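Monday, bench 2, Tastham

Sourdough trial, rye against wheat, continued. Fed both jars at 8 in the morning, same flour lots as last time. The Ibarra rye is down to the end of the bag and smells a bit stale to me, so I opened a new one for tomorrow and wrote the lot on the lid.

Rye jar doubled by noon. Wheat was slower and didn't peak until after three. Corrado thinks the tap water is the problem and wants to repeat with filtered. Fine by me, but then both jars get filtered, or we can't compare with February.

Mixed dough A at half past three. Total weight 1,828 g, which lost a little to the bowl and my hands. Rested 40 minutes, then folded every half hour. Very slack at the first fold, better by the third.
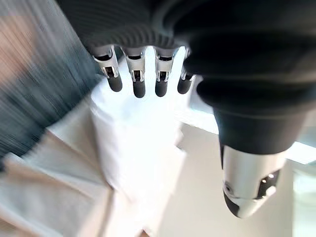 Dough B went in the small tub, 668 g, no rye. I forgot the salt until the second fold and worked it in wet - mark this one down as doubtful. It tightened up fast afterward and tore a little on one side.

Cherry Mae checked the proofing cabinet with her own thermometer and the display reads high by 2 degrees. All the earlier proof temperatures need correcting. I'll do it in the shared sheet, please don't anyone else change them too.

Both doughs in the cold room overnight. Bake first thing, A before B. Wilfredo has the deck oven from ten.

To order: rye, parchment, a new scraper.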